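Tirta Gunawan
18 Oct 2018

Coilovers are in on the Dorkis hatch. Notes for anyone thinking about the same kit. 1/8

Kit is the Clanum street set. Comes with top mounts, two spanners and drop links for the front. No rear drop links, so order those separately if yours are original.

Old struts had been on there since July of the year I bought it. Left rear bolt was seized solid. Soaked it overnight, then heat, then a long bar. That one bolt took longer than the whole front end.

Paid 835 for the set from Dundon, shipping included. They had it cheaper in the spring but it was out of stock by the time I called.

Ride height is down 22 mm in front and a bit less in back. I could go lower -- the threads have plenty left -- but the driveway here has a steep lip and I'm not scraping the bumper every morning.

Damping is adjustable from the top. I started at 6 clicks from full soft all the way around. Fine on the highway, a little busy on the patched road by the rail yard. Will try the rears softer next week.
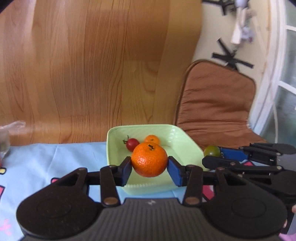 Alignment was done at Rozīte the next morning. Toe was way out, as expected after moving the height. If you fit these at home, drive straight to the alignment shop and don't put it off. They also found a worn inner tie rod end on the right, so that's on the list now.

Plan is to recheck the lock rings and top nuts at 2000 miles and grease the threads before the road salt comes out. Will post ride heights again then, in case the springs settle. 8/8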